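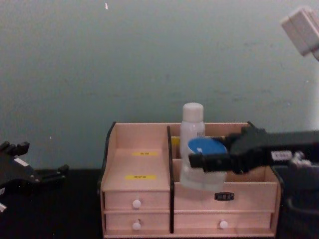 Right gripper closed on the blue lid, in front of the white bottle in the organizer.

Grorna: Learning to Place Things Next to Other Things
Progress report to the Amlow Fund
Prepared by Rima Tannous, Kocabaş Lab
2024-02-02

Where we are

This has been a good stretch for Grorna, and I'm happy to be writing this one. When we last reported, we had a working two-arm setup, a small pile of demonstrations, and a hunch about how the robot should use its cameras. We now have a full data set, a training method that we can explain to a new student in an afternoon, and a first set of test results that point the right way. We also have a couple of problems we didn't expect, and I've given them their own section.

As a reminder, the project asks how a robot can learn to put an object into a space that already holds something else. Setting a bottle on an empty table is easy for most learned controllers now. Setting a container down beside a bottle, inside a compartment with a raised front and a divider at the side, is still hard. The gripper needs room too, and the thing it is carrying often hides the exact spot it is going to.

Data collection

The collection phase is finished. We recorded 3,144 demonstrations of people guiding the two arms through pick, place and rearrange tasks with small household items and a desktop organizer. Every demonstration includes the chest-height view and the views from the wrists, all on one shared clock.

We spent much more time on the shared clock than planned (sorry, budget line four!), but it was worth it. In the early recordings the wrist views ran slightly behind the arm positions, and a model trained on those would close its fingers late. Once we fixed the timing, the late closing went away with no other change. We threw out the early recordings, and they are not part of the total above.

The review tool from Zisby has also earned its keep. A reviewer can now step through a demonstration, mark the moment of first contact and the moment of release, and flag anything odd. We ask for those two marks and nothing else. We tried a longer list at first and the reviewers disagreed so often that the extra marks were no use to us.

The method

The main idea is simple. We train one model on all the views, but we teach it to lean on different ones at different stages of a move.

A person putting a jar on a crowded shelf looks at the whole shelf while reaching and then pays attention to the gap near the end. Our first model did nothing like that. It learned to trust the chest view all the way through, which makes sense from its side: the chest view shows the organizer and the grippers together, and it is the right view to use for most of each move. The trouble came in the last little bit, when a held container overlapped the bottle behind it and the model had to guess how much space was left.

So we added what we call view fading. During training we gradually blur the chest view as the hand gets close to the goal, and the model has to get its answer from the wrist. Early in the move we do the reverse and blur the wrist. At test time nothing is blurred. By then the model has learned where to look.

I was worried that the early wrist views would confuse it. From some poses, the wrist camera sees mostly wall, with the organizer pushed over to one side, and a model can pick up bad habits from a background like that. One version of ours seemed to be steering by marks on the wall! Blurring the wrist view early in the reach took care of most of it, and we now shift the background colors at random during training as well.

We like these off-center views for another reason. They show the curved tops of the dividers from above, and the dark edging stands out well against the lighter panels. The model's attention maps land on those edges again and again just before release. We didn't tell it to do that, and I think it's the most exciting thing we have seen so far. 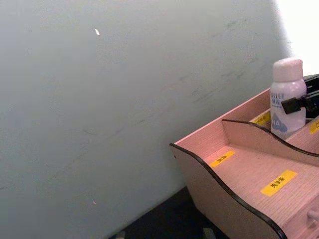 Results so far

We ran 400 test trials with the old method and the same number with view fading, using the same starting layouts for both. A trial counts as a failure if the item isn't in the right compartment at the end, or if anything already standing there gets knocked over.

Failures went from 40 with the old method to 25 with view fading. I would love a bigger gap, but I believe this one. The person scoring the trials did not know which model was running, and we settled the layouts before either model was trained.

The gain comes almost entirely from the crowded compartments. For the open spaces, the two methods are close enough that we would not claim a difference. That fits the idea behind the method, and it also tells us where to spend our test time from now on.

We tried one shortcut that did not work. Dropping the chest view completely near the goal, instead of blurring it bit by bit, made the arm hesitate at the switch. Sometimes it backed away and started the approach again. The gradual version has none of that stutter.

What is still hard

Clear and cloudy containers. The model judges the edge of a lid well and the body below it badly, so it tends to come in too low. We are trying a small extra training signal for the bottom of the held object.

Glare. When bright light washes out part of a wrist view, the model gets less steady. We had not planned a lighting study but I think we need a short one.

Drawers. Opening a drawer with one arm while the other waits with an item is in the proposal, and we have only just started on it. The first tries are clumsy and very fun to watch.

Plans through June

We will repeat the comparison on a second organizer with a different layout, with no new demonstrations, to see how much carries over. The lighting tests come next, then the drawer work. We will also write up view fading as a short paper and release the training code with it.

Spending is in line with the revised plan. The one change we'd like to ask for is moving the unused travel money to reviewer hours, so the drawer demonstrations can be marked as they come in. I can send the revised sheet whenever you're ready to look at it.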